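5.3 Unplanned release and contact events in the cluttered-table task
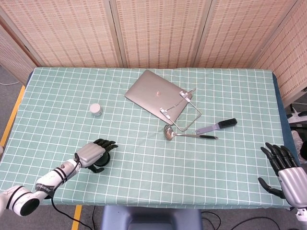

5.3.1 Task and conditions

Figure 4. The two-armed platform at work on the cluttered-table task, with a dark, rounded object under the palm of one hand and the other hand open. Laptop, wire stand, ladle, brush and white jar are on the cloth.

The fault described in this section came to light during the cluttered-table trials. The task asks the platform to pick up one named object, carry it to a free part of the table and set it down without disturbing anything else. We ran 298 trials in April, all of them on the Mallet platform with the Furketti controller. The objects were household and office items, mixed on purpose, and their positions were changed between trials from a printed list.

Two things about the set-up matter for what follows. The first is the cloth. We had used a bare table top in the earlier work (Section 4) and moved to a cloth because homes have them. A cloth can slide, it can form folds, and a finger pressed into it meets less resistance than one pressed into a hard surface. The second is the routing of the hand cable. In Figure 4 a thin black cable runs from the wrist back along the forearm, loops past the near edge of the table and carries on across the floor. This was our standard routing and we had not considered it a risk.

5.3.2 What happened

In 13 trials the left hand opened when it had not been told to. In each of these the hand was holding an object and the arm was moving. The fingers straightened fully, the object fell, and the arm carried on along its planned path as though the grasp were still good. The right hand never did this.

Most of the drops were harmless, as the object fell a short way on to the cloth. Two were not. In one, the ladle fell across the wire laptop stand and the stand was pushed off the table. In the other, the open fingers swept through the space where a closed hand should have been and caught the lid of the white jar. The arm did not stop, because the force at the wrist stayed under the limit we had set. The jar was dragged a short distance along with a fold of the cloth before Lucienne Jacquet, who was operating, pressed the emergency stop.

No one was hurt. The person nearest the table in that trial was standing beside its right side, out of reach of the left arm but within reach of the right. The trial log recorded the run as a failed grasp, the same code it gives when an object slips out of the fingers. We had by then logged six earlier events of the same kind under that code and had not looked at them again.

5.3.3 Finding the cause

We first suspected the grasp planner. It had been changed shortly before the trials, and the drops seemed to come more often with long thin objects than with round ones. We replayed the planner's output for all 13 trials and found no open command in any of them. The planner had asked for a closed hand throughout.

We then looked at the link between the Furketti controller and the hand. The hand is fed and commanded through the one cable. When it loses the command signal for longer than 60 milliseconds it treats the link as dead and restarts, and as part of the restart it moves all its fingers to the open position. The maker's manual gives this as the normal start-up behaviour. It was sensible on the bench, where an open hand is easier to inspect. On an arm in motion it amounts to letting go.

The signal was being lost at the wrist plug. With the arm stretched diagonally over the table, the loop of cable at the near edge was drawn tight against the hem of the cloth, and the pull was passed along the forearm to the plug. We confirmed this by running the arm through 2000 empty reaches with a logger on the line. Signal loss occurred only when the arm was near full reach and the wrist was turned inwards. With the cable taped so that the loop stayed slack, the same reaches gave no loss at all.

The apparent link with long objects also became clear. Our list placed the ladle and the brush towards the middle and far part of the table more often than the smaller things, so the arm had to stretch further to get to them.

5.3.4 Why the system did not stop

The plug was a simple mechanical weakness. The failure to stop is the more serious matter, and it had three parts.

The controller did not treat a restarting hand as a fault. The hand sent a status message once it was ready again, usually within two seconds, and the controller accepted it and resumed sending commands. The message did say that a restart had taken place, but the field was never read.

The arm and the hand were supervised separately. The arm's safety software, Erkine, watches joint speed, joint torque and the force at the wrist. It has no knowledge of the fingers. From its point of view nothing unusual took place in any of the 13 trials.

The collision model assumed that the fingers were where they had been told to be. An open hand is wider than a closed one, and the clearance kept around neighbouring objects was worked out for the closed shape. The contact with the jar followed directly from this.

5.3.5 Changes made

The cable now runs in a sleeve fixed at the elbow and the shoulder, with a strain relief clamp behind the wrist plug. It no longer passes the table edge. The clamp was made by Padix to our drawing and adds very little weight.

The start-up movement has been turned off. After a restart the fingers stay where they are until a command arrives. We considered having the hand close instead, and decided against it: closing without knowing what is between the fingers could trap a person's hand or crush a soft object.

The controller now reads the restart field. If it is set, the arm slows to a halt and waits for the operator to clear the fault. Collision checks use the measured finger positions, and if these are missing they use the fully open shape. This makes the planner more cautious, and it now refuses some grasps in tight gaps, such as the one between the brush handle and the shaft of the ladle in Figure 4, that it would once have tried.

Finally, the log code for a failed grasp has been divided. A slip and a loss of signal are now recorded separately, and any loss of signal ends the session until it has been looked at.

5.3.6 Remaining limits

We repeated the full set of 298 trials after these changes. There were no unplanned openings. The arm halted twice on a restart message, both times with the object still held, and the operator was able to support it by hand before clearing the fault. In neither case did we find out why the signal had been lost, and the plug was sound when we checked it.

An arm halted with an object in its grip is safe only for as long as the grip lasts. The fingers warm up under steady load, and with the heavier items we do not yet know how long they will hold. We have set a limit on object weight for trials with a person beside the table and will keep it until that has been measured.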